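How Our Street Trees Keep the Sidewalk Cool
Student project report, Stelmakh School

We wanted to know if shade from trees really changes how hot a sidewalk gets. We picked Pramus Street, which has big old maples, and Flotier Avenue, which has almost none!

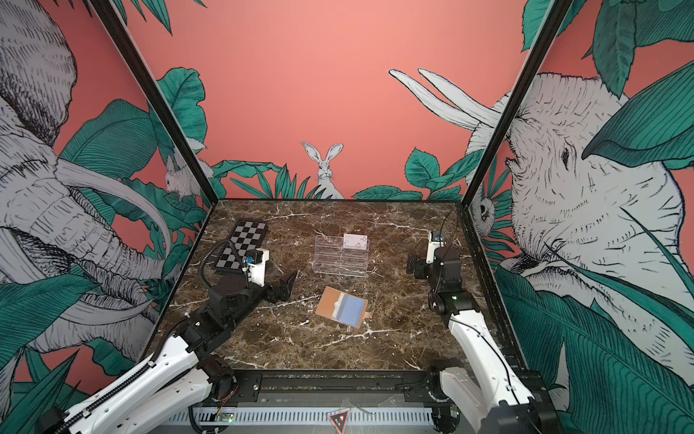
Stelmakh parents have asked whether the two streets get the same traffic, and whether passing cars could be warming Flotier Avenue. Good point! We hadn't thought of it, so we added a traffic note to every reading.

In June we took 186 readings, all at 2 p.m., along 300 feet of each street. Pramus Street was cooler every single time, even on cloudy days. 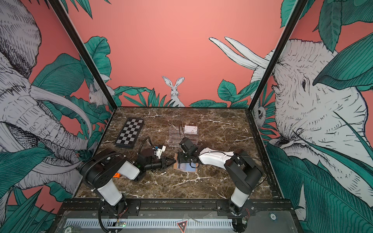

Leaves do two jobs for a street. They block the sun, and they let out water that cools the air. We loved learning this part, and we drew maple leaves all over our poster. Next time we'd go bigger and fill the whole background with leaves, like the green tropical ones on the pink mural.
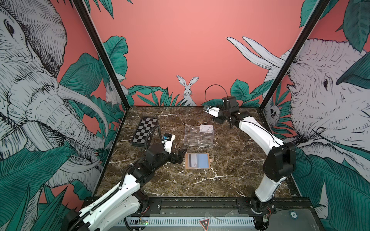
Page last changed: June

Our next step is Trarnness Park, where we want to compare grass with bare dirt. We already have the thermometers ready!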